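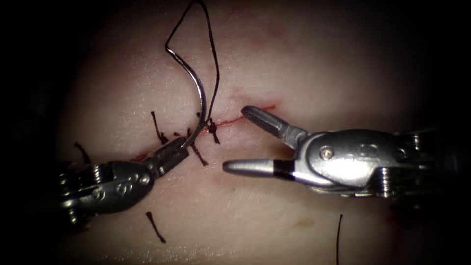
Left driver losing grip on the needle mid-throw

plestach_lab
We run suturing practice on pads with a two-arm setup. Since Wednesday the left needle driver lets go partway through a throw. No alarm, no fault in the log. The jaws open a hair and the needle rolls. It happened 2 times in one session, then not again until the next morning. Instrument has 27 uses on it. Anyone seen this?

Illov
Cable stretch. The grip cable goes slack and the controller still thinks the jaws are shut. Swap the instrument.

nyitrai45
I'd check the software first. We had a grip force limit reset itself after an update and it looked the same. 27 uses is nothing for a cable.

Illov
Depends how hard they were used. People squeeze full force on every throw here.

plestach_lab
Force limit is where we left it. I moved the instrument to the other arm and the slip went with it, so I'm leaning toward the cable.
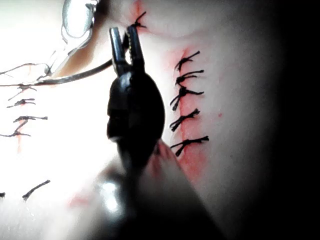 It holds thread fine, by the way. I can pull a knot down with no trouble. Only the curved needle slips, and mostly when the wrist is bent hard to one side.

Yolanda Chávez
Wrist angle points to the cable for me too. Take it out of use today, practice pad or no practice pad. A needle that drops without an alarm is a safety report at our place. Write down the serial number and the wrist position.

nyitrai45
Fair enough, if it followed the instrument I'll drop the software idea. I still think a report is overkill for a training rig.

Yolanda Chávez
I don't agree. Trainees learn to trust the grip on that rig.

plestach_lab
Pulled it and tagged it. Report goes in this afternoon.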